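Ticket 462 - uploads hang at the end
Status: open
Opened by: Milagros Talavera

Hi Radek, me again! Ever since the Varstead update, my uploads to the shared folder climb to the very end and then just sit there. Small text files go through fine, it's only the pictures that get stuck. I tried 3 of them this morning and finally got one up after 10 tries. 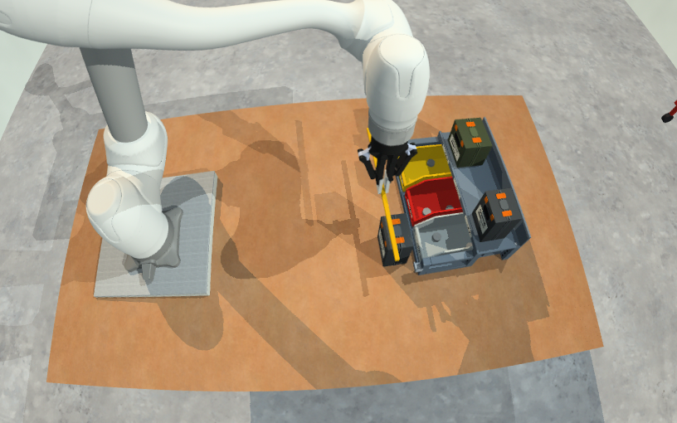

Arm over the sorting tray, yellow stick in the grip

I cleared the cache, restarted twice and switched browsers (Uriel's idea) - same thing every time. Then I plugged in the network cable and an upload went through on the first try.
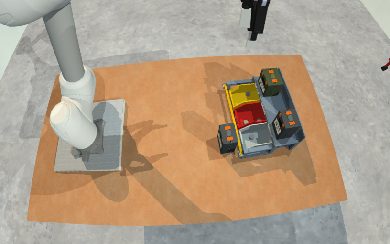
So maybe it's the Wi-Fi? But Edgardo is on the same Wi-Fi and has no trouble at all, so now I'm really confused. I also tried back on Wi-Fi with the sync app closed.

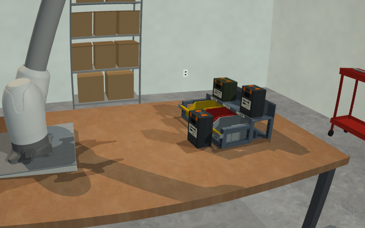
White and gray arm on the worktable

That took 4 minutes. Should I leave the sync app off for now, or do you want the log first?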